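June 12, 2022

So I finally finished the reading list for my early childhood course, all 17 articles, and my brain is soup. The last one was on how families who've just moved here pick a home daycare, and I had a lot of feelings about it!

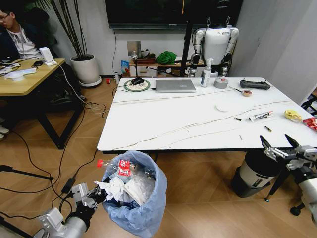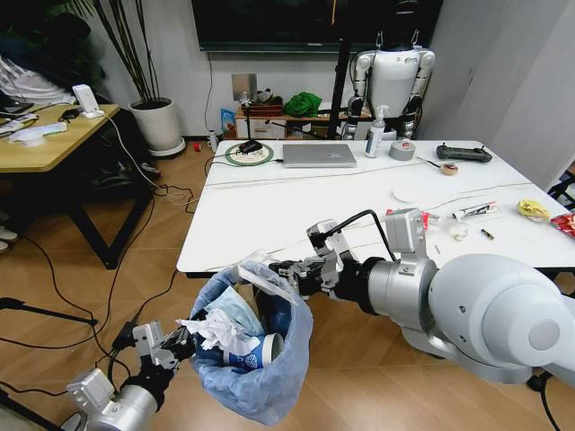

Back in December I did my placement at Cevine, a little center out in Irkitlow, and half the parents there spoke a language none of the staff did. The article says translated handbooks help. Well, sure, but ours ran 200 pages (okay, it felt like it) and I never saw a parent open one. What they wanted was 2 minutes at the door with someone who'd tell them if their kid ate lunch.

I wish the author had asked about drop-off. She talked to directors, mostly, and only three parents, which seems thin for such big conclusions.

Anyway, my paper is due soon and I still can't decide between this topic and nap schedules. My advisor likes naps. I'm leaning the other way, so wish me luck.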